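Gallery: table-setting set, Traltside

2018-04-24

The Traltside set was recorded to give the Yeom controller more examples of small objects being moved between shallow containers. It covers 9 tasks. An operator guides the grippers by hand through each task, and the system stores joint angles, finger opening and camera images against one clock. No scripted motion is used at any point in the recordings.

Work on the set began in February, after the first version of the controller had been trained on flat surfaces only. That version handled blocks and cups well enough, but it approached a plate as though the rim were level with the centre. The new tasks therefore use plates, trays and baskets, with the containers turned to a different angle between recordings.
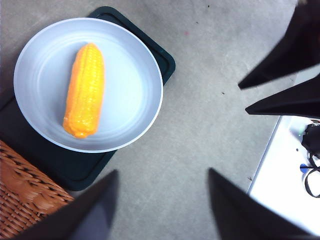

Delyth Garrowby
Data collection engineer, Clovska

Corn on a pale plate, plate on a dark tray, with the gripper fingers over the carpet. Wicker basket at lower left, cabling on the white surface to the right.

The view is from the small camera carried by the arm. It moves with the gripper, so the fingers stay in the same part of every image while the objects shift. Nothing is cropped or masked before training. Cables and other items near the work area are left in, and the learning system has to find out for itself which parts of the view matter.

Glossy items are useful for a second reason. Highlights on a curved surface move when the camera moves, and the earlier version tended to treat a bright spot as an edge. Varying the approach direction gives the same object under several patterns of light.

Recording notes

We recorded 200 attempts for the plate tasks. After review, 188 were kept. The others had missing camera data or a clock error between the arm and the images. A failed grasp is not a cause for removal. If the operator misses, backs off and tries again, the whole attempt is stored, and the point of the miss is marked afterwards.

Review is done in Hurnier, at half speed, by someone other than the operator. The reviewer marks first contact, lift, release and the end of the task. For 19 of the attempts the release mark was moved on a second pass, mostly where the fingers had opened before the object was fully supported.

Labels are stored as plain text beside each recording. Camera settings are fixed for the whole set, including exposure and white balance.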